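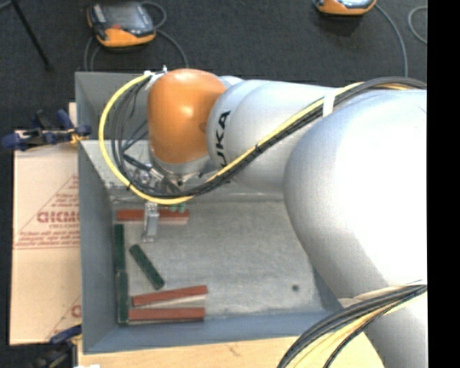 Who gets to stop the arm?
Anyone on the floor, at any time, and you don't need a lead's okay first.

Ginddale, sorting cell, walk-through checklist
Done 04/07/2020 by Iolanda Holanda, with Ivone Teixeira from second shift

1. Stop buttons tested by the people who work the cell. OK
I had everybody press one themselves. Two of the new folks had never touched it, and you could see them relax afterward!

2. Cables on the arm strapped and free of wear. OK
Went over the yellow one by hand with the power locked out. Please keep doing that every week, even when we're busy.

3. Pendants put back after use. NEEDS WORK
I keep finding them on the floor (yes, I've done it too). Lirik is quoting us a wall hook. Until it's up, hang them on the cart.

4. Bin checked for stray parts before start. OK
Ivone wants this moved to the end of the shift so mornings start clean. Fine by me, we'll try it through April.

5. Clamps tight on anything propped near the bin. OK
Check them again after lunch.

6. Walkway clear, 600 mm minimum. NEEDS WORK
Pallets from the Toledo truck were creeping in again. I talked to receiving.

7. Everyone signed off on lockout. OPEN
Three people left to train. They used to hand sort and they're good at it, so nobody should be hurrying them through this part.

8. Break rotation. OPEN
Okay, this one isn't really a safety item, but I'm putting it in anyway. When we sorted by hand our wrists told us when to stop. Now we mostly watch and clear jams, and you can stand there half the morning and get glassy-eyed without noticing. Ivone's crew swaps every hour and they like it. First shift doesn't swap at all, and I'd like that changed before the next walk-through.

9. Jam log filled in. OK
112 entries since the last check. Keep writing down the boring ones too!

Open items go to Ivone, copy to me.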